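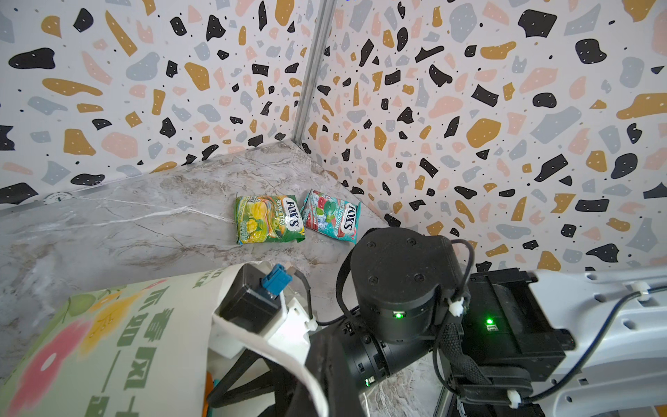
Issue 437

I own way too many sneakers, so take this with a grain of salt, but I think the raffle has ruined buying shoes. Last Tuesday I sat on my couch with the Kirkent app open, waiting to find out if I'd be allowed to spend money on the new Plestness low-tops. I wasn't. They made 500 pairs, and I'd bet half of those were up for resale before lunch.

And they're not even that special! It's a nice suede, a gum sole, a tongue that's a little too puffy. If there were 2,000 pairs sitting on a shelf, I'd try one on, walk to the mirror and probably buy it. Same shoe, way better afternoon.

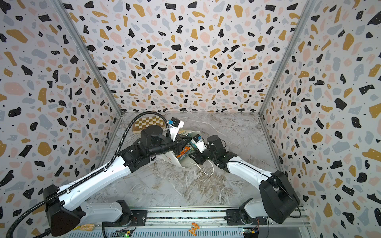
*437 words in the print edition*

My favorite pair right now is a plain navy runner from Holst. I got it in January, in my size, from a store with a bench and one of those cold metal foot measurers. It cost less than the resale markup on the Plestness – just the markup – and I've worn it so much the heels are going.

I know the argument for small runs. Little brands like Fotemwood can't afford to get stuck with boxes in a warehouse, and 300 pairs is a real risk for them. Fine by me. Take preorders, then, and make what people ask for. I'll happily wait four months for a shoe I know is coming.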